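ok thread. how we got our night bus stop back, for the people who keep asking me on Tuesdays after the meeting. long, sorry, typing fast

Background: the 18 used to stop at Rungrueang Road until late. Then May comes and the new timetable just... skips it. No notice on the pole. Found out standing in the rain like everyone else

First thing we did wrong: angry emails. All different, all to different addresses. Got the same auto reply. Do not do this

What worked better: one page. Who uses the stop, what time, where they're going. Wrote most of mine before work with a coffee
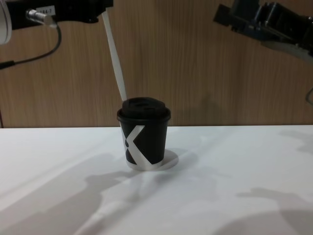

Black cup, big white X. Long morning.

Manee Wongsuwan did the hospital shifts. She works nights at the laundry there so she knew exactly when people get off. 11:40 is the one that matters. Last bus went past at 11:52 and didnt stop. 12 minutes!! that was the whole problem

Petition: paper AND online. Paper got us way more. 1108 names total and most of those came from the counter at the noodle place and the clipboard at Candska Market. Ask for the street name not just a zip code, the council wants to see who lives close 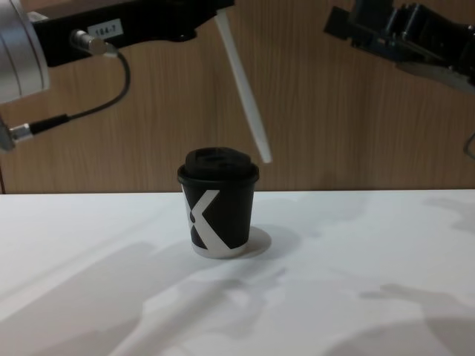

Wakgate Riders Group, Late Services Team

That's us btw. Two of us and a group chat at the start. Come along if you ride anything after 9pm, you dont have to know stuff about buses

Next: the operator's reason was "low boardings." Ok. Asked for the numbers. They had counted one week. During school vacation. So ask what week they counted, always ask what week

We did our own. Pichit Saithong sat at the stop with a notebook and a thermos, I did the weekends. 131 people getting on after 10pm in one ordinary week. Sent them the raw sheets, coffee rings and all

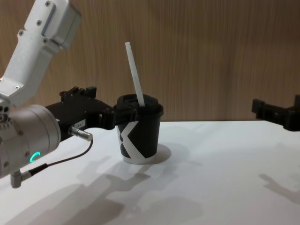
They wrote back in like four days after that. First real human reply. Wanted to know if folks could walk to the Nernalex stop instead. Technically yes, its up the hill with no sidewalk on one side and the light's been out since winter. We sent a map and the streetlight report number

Public meeting tips. Sign up to speak early, the list fills. You get 2 minutes and they do cut the mic. Read it out loud at home first. Mine was way too long, I dropped all the history and just did Manee's 11:40 thing

Bring people who wont speak too. Full chairs help 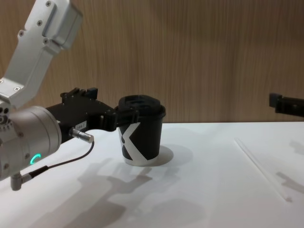 So they gave us a trial. Stop's back Sunday thru Thursday, last bus now leaves 11:55. Fri and Sat they say "under review" so we are still on that

If you ride it, tap your card even if you have a transfer!! thats how they count boardings. Please tell your coworkers

Somebody asked for the one page template, I'll put it in the group chat tonight when I find the clean version. The one I posted before has the wrong route nubmer on it

ok bus is here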